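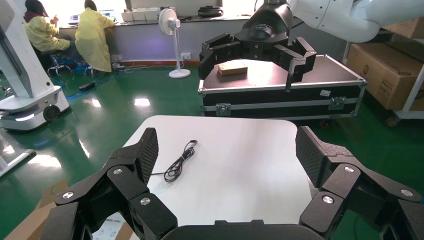 テーブルの上の細いケーブル、奥が黒いフライトケース、右端が棚です

Listis 暮らしと作業場の相談広場
カテゴリ:片づけ・収納 > ケーブル、箱、梱包材
閲覧 996

細いケーブルの巻き方と、段ボールだらけの作業部屋の片づけについて教えてください

投稿者:ゆずこしょう
2022年3月4日(金)

はじめまして。いつも読むばかりで、書きこむのは初めてです。長くなりそうなので、お茶でも飲みながら読んでいただけるとうれしいです。

作業部屋の片づけで困っています。4月に同じ建物の一つ上の階へ引っ越すことになりまして、それまでに物を減らして、どこに何があるか分かるようにしておきたいのです。写真は今日の夕方の様子です。

いちばん悩んでいるのが、テーブルにのっているような細い黒いケーブルです。使い終わるとくるくるっと手に巻いて、そのままテーブルに置いてしまいます。しばらくするとゆるんで輪が広がり、次に使うときにはどこかが必ずねじれています。きつく巻けばほどけないのですが、今度は変な癖がついて、まっすぐ伸ばしてもバネのように戻ってきてしまいます。引き出しに入れると隣のケーブルと仲良くなってしまって、一本だけ取り出したいのに三本ついてくる、ということを毎日のようにやっています。

家電店で勧められた結束バンドも試しました。でも一度締めると切らないといけないタイプだったので、はさみで切るときにケーブルまで傷つけそうで怖くて、途中でやめてしまいました。輪ゴムも使ってみたのですが、夏を越したら溶けたようになってケーブルにくっつき、取るのにひどく苦労しました(あのべたべた、消しゴムでこすっても取れないんですよね……)。

それから段ボールです。右の棚に箱のまま入れてあるのが、捨てるか残すか決められずにいるものです。白い金属の棚で、下に小さな車輪がついています。大きい箱をどんと置いてしまうとそれで段がいっぱいになって、ほかの物が入りません。テーブルの下の床にも、つぶした段ボールを敷いたままにしています。引っ越しで使うかもしれないと思うと捨てられず、かといって立てておくと倒れてくるので、結局寝かせてあります。紙もその辺に置きっぱなしで、お恥ずかしいかぎりです。

もうひとつ、黒いフライトケースのことも相談させてください。銀色の縁のついた、留め金でふたを閉めるあれです。キャスターがついているので動かすのは楽なのですが、上がちょうど平らで物を置きやすい高さなものですから、つい物置き台になってしまいます。ふたを開けたいときには、まず上の物をどけるところから始まります。木のブロックくらいならすぐどかせるのですけれど、書類や工具まで積み上がった日には、もう開ける気がなくなります。皆さんはこういうケースの上をどうしていらっしゃいますか。いっそ台として使うと決めてしまって、中身をほかへ移すほうがいいのでしょうか。

まとめますと、知りたいのは次のようなことです。
・細いケーブルを癖をつけずに巻くやり方と、しまう入れもの
・引っ越しまでの間、段ボールをどう置いておくか
・フライトケースの上が物置きにならないようにする工夫

高い道具を買いそろえる余裕はないので、家にあるものや安いもので済む方法だと助かります。どうぞよろしくお願いします。

みずうみ工房
ベストアンサー

ゆずこしょうさん、こんにちは。引っ越し前のお片づけ、お疲れさまです。私も長いこと小さな工房をやっていまして、ケーブルと箱にはずいぶん泣かされてきました。読んでいて他人事とは思えず、つい長々と書いてしまいますがお許しください。

まずケーブルの巻き方からいきますね。ねじれの原因は、たぶん毎回同じ方向にばかり巻いていることだと思います。手のひらや指にぐるぐる巻きつけると、ひと巻きごとに線が一回ねじれて、それが中にたまっていくのです。伸ばしたときにバネみたいになるのは、たまったねじれが出てきているわけですね。

舞台や録音の仕事をしている人は「八の字巻き」というやり方をします。名前から8の形に巻くのだと思われがちですが、できあがりは普通の丸い輪です。やり方を書いてみます。

1. 左手でプラグの少し下を軽く持ちます。プラグそのものは握らないでください。
2. 右手で線をたぐって、一つ目の輪は普通に作って左手に重ねます。
3. 二つ目の輪は、右手の親指を手前に返すようにして、線が輪の裏側を通るように重ねます。
4. あとは表、裏、表、裏と交互に繰り返します。
5. 最後に反対側のプラグが輪の中をくぐっていないか確かめます。くぐっていると、伸ばしたときに結び目ができてしまいます。

文章で読むとややこしいのですが、手がおぼえるまでは十本も巻けば十分です。私は姪に教えるとき、まず太めのロープで練習させました。細い線は軽くて、うまくいっているのかいないのか手ごたえが分かりにくいんですよ。なわとびの縄でもいいと思います。

輪の大きさは、細い線ならお茶わんの口くらいがちょうどいいです。小さく巻きたくなる気持ちはよーく分かるのですが、プラグの根元をきゅっと曲げるのがいちばん線を傷めます。断線するのはたいていあそこです。根元のところは指二本分くらいまっすぐのまま残してあげてください。

もう癖がついてしまった線は、両端を持って軽く伸ばしながら、ねじれと反対の方向に少しずつ回して逃がしてやります。それから八の字で大きめに巻いて、平らなところにひと晩寝かせておきます。ドライヤーで温める方もいらっしゃいますが、外側の皮が薄い線だと心配なので、私はやりません。急がなくても、何度か正しく巻いているうちにだんだん素直になってきます。

留めるものは、面ファスナーの結束テープがいちばんです。何度でもはがせますし、輪ゴムのように溶けません。私が使っているのは近所のMarineという手芸と荷造り用品の店で買ったもので、長いロールが300円でした。好きな長さに切れるので、細い線には指くらいの長さに切って使います。テープの片方の端をケーブルに留めたままにしておくと、使っている間にテープだけ行方不明になることがありません。これをやるようになってから、引き出しの底からテープがぽろぽろ出てくることがなくなりました。

テープがもったいなければ、パンの袋についてくる針金入りのひもでもかまいません。ただ、きつくねじると線に食いこみますから、ゆるめに二回ひねるくらいにしてくださいね。

しまう入れものは、チャック付きの透明な袋に一本ずつ、というのが結局いちばん落ち着きました。一袋一本です。二本入れると、そこでもう仲良しが始まります(仲良しという言い方、とてもいいですね。使わせてもらいます)。袋の外に油性ペンで、長さと何用かを書きます。それを本のように立てて箱に並べておけば、指でぱらぱらめくって探せます。箱は靴の空き箱で十分です。

次に段ボールですが、つぶして床に寝かせてあるものは、できれば早めに起こしてあげてください。床に置いておくと湿気を吸いますし、足がすべって危ないです。倒れてくるのは、一枚ずつばらばらに立てているからかもしれません。大きさの近いものを重ねて、麻ひもで十文字にしばると自分で立つようになります。しばった束を壁と棚の隙間に差しこんで、すべり止めに前へ重たい物を一つ置けばもう倒れません。

引っ越しに使う枚数を先に決めてしまうのもおすすめです。私は前の引っ越しのとき、使うつもりで取っておいた段ボールの半分も使いませんでした。しかも古いものは角がへなへなで、運んでいる途中に底が抜けて大変でした。角がしっかりしたものだけ残して、くたびれたものは次の回収の日に出してしまっていいと思います。

棚は車輪がついているとのことなので、重い箱は下の段にお願いします。上の段に重いものがあると、動かすときにぐらっときます。車輪に留め具があるなら、ふだんはかけておくと安心です。

フライトケースの話は、ほかの方がお詳しいかもしれません。私の場合は、使わなくなったお盆を一枚上にのせています。仮置きしていいのはお盆の中だけ、と決めてあります。開けたいときはお盆ごと持ちあげて隣に移せばいいので、どける手間が一回で済みます。お盆からあふれたら、その日のうちに片づけます。

長くなってしまってすみません。良いお引っ越しになりますように!

投稿者:ゆずこしょう
みずうみ工房さんへの返信

こんなに丁寧に教えていただいて、読みながら何度もうなずいてしまいました。ありがとうございます!

さっそく今朝、お茶わんを横に置いて八の字巻きをやってみました。三つ目の輪までは調子がよかったのですが、そこで表と裏がどちらだったか分からなくなり、最初からやり直し……を何回か繰り返しました。でも最後に一本だけきれいに巻けて、端を持ってそっと投げるようにしたら、するするっと伸びたんです。思わず声が出ました。

お盆の案もとてもいいですね。台所に使っていないのがあるので持ってきます。段ボールは次の回収の日を調べておきました。

とおりすがり

全部捨てて新しく買えば早いです。
ケーブルは無線にすればいらなくなります。

Xiaoqing Jin

こんにちは。ケーブルのことはもう十分に書かれていますので、私はフライトケースと、箱に入ったままの荷物のことを書きますね。日本語が少し変でしたらごめんなさい。

私は楽器と音響の道具を運ぶ仕事をしていたことがあって、こういう黒いケースとは長い付き合いです。まず一つお願いがあります。上に物を置いたままケースを動かさないでください。キャスターは敷居や床の継ぎ目のような小さな段で急に止まります。ケースは止まっても、上の物は止まりません。私はこれでマイクの箱を落として、三日くらい落ち込みました。

中身を移して台にするかどうかは、どのくらい開けるかで決めるのがいいと思います。毎週開けるのなら、上は空けておくほうが楽です。季節に一回くらいしか開けないのなら、台にしてもかまいません。そのときは中に「あまり使わないけれど捨てられないもの」を入れます。逆にすると、毎回荷物をどけることになります。

留め金の手入れもしておくといいです。引っ越しの当日に固くて開かない、あるいはきちんと閉まらない、ということが本当によくあります。乾いた布でほこりを取って、開け閉めを何回かしてみて、引っかかるようなら油をほんの少しだけ綿棒につけて塗ります。たくさん塗ると今度はほこりがくっつきます。写真のケースは前に留め金が見えますけれど、運ぶときは見えるところも見えないところも、全部閉めてからにしてください。一つだけ閉めて運ぶと、ふたがゆがんで次から合わなくなります。

中にケーブルを入れる場合は、いちばん下に入れないほうがいいです。上の重さで輪がつぶれて、また癖がつきます。重いもの、布、ケーブルの袋、という順番で上にくるようにします。布は古いタオルで大丈夫です。

それから、棚の段ボールです。捨てるか残すか決められない箱は、私もいつもありました。友だちのJiaに教えてもらった方法ですが、箱に日付を書いてテープで閉じてしまいます。そして次の季節まで一回も開けなかったら、中身の半分は手放します。全部でなくていいのです。全部と思うと始められないので、半分です。私はこれで、置いていたことも忘れていた電源のアダプターをたくさん見つけました。何のアダプターか、今でも分かりません。

箱の印刷がもともとあるときは、その上から大きな紙を貼って、自分の字で中身を書いてください。運ぶ人は印刷のほうを読んでしまいます。紙は上ではなくて横に貼ります。積むと上は見えません。できれば二つの面に貼ると、どちらを向いていても読めます。

透明なふた付きの箱に買いかえるのも考えましたか。私はRastixという棚用の箱の、番号666のサイズを7個使っています。浅いので、物が下に沈まないところが気に入っています。でも引っ越し先の棚の寸法を測ってから買ったほうがいいです。私は先に買って、棚に入らなくて、一年くらい床に積んでいました。

一つ上の階なら、階段で運びますか。エレベーターがあるなら、ケースを先に乗せてみて、中で向きを変えられるか試しておくと当日あわてません。階段なら、中身を出して、空のケースを二人で運んでください。キャスターのあるケースは手がすべりやすくて、一人では危ないです。

投稿者:ゆずこしょう
Xiaoqing Jinさんへの返信

日本語、少しも変ではありませんよ。とても分かりやすかったです。ありがとうございます。

上に物をのせたまま動かす、というのは正直に申しますと何度もやっていました。読んでひやりとしました。これからは必ず下ろしてからにします。運ぶのは階段です。エレベーターはあるにはあるのですが、奥行きが狭くて台車も入らないと聞いています。弟に手伝いを頼んで、空にしてから二人で運びます。

箱に日付を書いて半分だけ手放すという方法も、今日から始めてみました。一つ目の箱を開けたら、中に別の空き箱が三つ入っていて、そのまた中に緩衝材が入っていました。これは半分と言わず、全部手放せそうです。

ケースの中身は週に二度ほど使うので、上は空けておく方向でいきます。お盆を置くか、まったく何も置かないか、もう少しだけ迷ってみますね。棚の箱は、新しい部屋の寸法を測ってから考えます。メジャーがどの箱に入っているのか、まずそこから探さなければいけませんが……。

とおりすがりさんもご回答ありがとうございました。無線にできるものは、少しずつ考えてみます。

ベストアンサーはずいぶん悩んで、いちばん困っていたケーブルのことを教えてくださったみずうみ工房さんにさせていただきました。

この相談は受付を終了しました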